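Pegboard wall (craft storage)

From Hastmont Handbook of Home Crafts

We use cookies to remember your reading settings. By continuing to browse you accept this. OK | Settings

A pegboard wall is a panel of perforated board fixed upright in a craft room, sewing corner or home workshop and fitted with hooks, rods, cups and small shelves. It is one of the most frequently recommended forms of craft storage in magazines and on home blogs, where it is credited with saving space, saving time and making people craft more often. The first of these claims is partly true. The other two have little behind them.

Origins and spread

Perforated board came into the home from garages and shops, where it held tools and goods for sale. Its move into the craft room is harder to date. Writers on the subject tend to give a decade with confidence and no source. What can be said is that the craft-room version differs from the garage version mostly in paint. The holes, the hooks and the weight problems are the same.

The fashion is often tied to the makeover post, in which a blogger shows a room before and after a weekend of work. Such posts are poor evidence that the storage works. The "after" photos are taken when the wall has just been filled, and few writers come back to the same wall in a year's time. Those who do have usually changed it.

Construction

The board needs a gap behind it so that hooks can be pushed through and turned. This is made with strips of wood or with spacers. Panels sold as "flush mount" still need the gap, and the packaging is not always clear about it.

Hardboard panels are cheap and bend under load. Metal panels stay flat, cost more and only take hooks made for them. Plastic panels are light and easy to cut, but the holes widen where heavy items are taken down and put back every day. Makers quote load limits for a whole panel, and these figures assume the weight is spread evenly. A crafter who hangs every pair of scissors and a full rack of punches in one corner is well outside that assumption.

Hooks fall out. This is the oldest complaint about the system and it has not gone away. Locking clips, dabs of hot glue and rubber bands are all suggested as cures. The clips work. Glue works until the layout has to change, and being able to change the layout was supposed to be the point of the board.

The Enance system

The Enance system is a matched set of panel, cups and rails aimed at paper crafters and quilters. The starter kit has one panel and 20 fittings. Its brochure claims the kit will hold "everything on your desk," a phrase it does not explain. The cups are sized for markers and are too narrow for most rotary cutters. Owners can buy a wider cup separately.

Supporters like the even look of the set and the fact that the fittings do not wobble. Critics note that its hooks will not fit ordinary board, so that a buyer who starts with Enance has to go on with it.

The Ojala method

The Ojala method is a way of deciding what goes on the wall. Everything in the room is laid out and sorted by how often it is used. Items used weekly go between waist and eye level, items used monthly go above or below, and the rest is boxed or given away. A tool's outline is then drawn on the board to show where it belongs.

The sorting step is sensible and would help with any kind of storage. The outlines are more doubtful. They fix a layout that most people want to change within a few months, and painted boards have to be repainted. Followers of the method also tend to underrate how seasonal crafts are. Somebody who sorts her supplies in June will put the holiday stamps in the attic and the sun-print paper at eye level, and will be annoyed by December.

Claims about time saved

Popular articles often say that visible storage cuts the time spent looking for things. Very few of them say how this was measured. The most quoted trial was run by the craft teacher Patricio Ibarra at his evening classes in Fetovholm. He asked 12 students to find the same set of tools, first in drawers and then on a board, and reported that the board was faster.

The result has been repeated far more carefully than it was obtained. The students did the drawers first and the board second, so by the second round they knew what they were looking for. The drawers had no labels. No one was tested again after the novelty had worn off. Ibarra's own write-up mentions the first two of these points, although the articles that cite him generally leave them out.

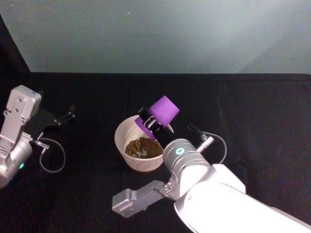 A fairer test would compare a board with labeled drawers of the same cost, and would include small loose supplies. Beads, buttons, sequins and snaps cannot be hung on a hook. They have to be put in jars or cups, which then sit on the board as they would on any shelf, only less steadily. A collection of 200 buttons gains nothing from being on a wall except that it can be seen, and it can be seen in a glass jar on a table too.

Drawbacks

Dust is the drawback mentioned least. Open storage gathers it, and fabric, ribbon and yarn show it quickly. Sunlight fades thread and colored paper left in view near a window. Homes with small children or cats have the further problem that blades and pins are on display, and hanging them higher makes them awkward for the adult as well.

Cost is commonly understated. A bare panel is cheap. The fittings are where the money goes, and a list that prices only the board is not a useful guide.

Renters may not be able to screw strips into the wall. Freestanding frames exist, but they take up floor space, which removes the main advantage over a bookcase.

Assessment

Pegboard suits flat, light tools with a hole or handle, in use every week, owned by somebody with a free wall near the work table. Scissors, rulers, embroidery hoops and cutting mats all hang well. For most other supplies a labeled box does the job at a lower price. Claims that a board will make its owner more creative should be treated as advertising, whoever is making them.

See also: Rolling cart; Thread rack; Fabric folding; Label maker

Last edited 2021-02-19

20 shares | 3 comments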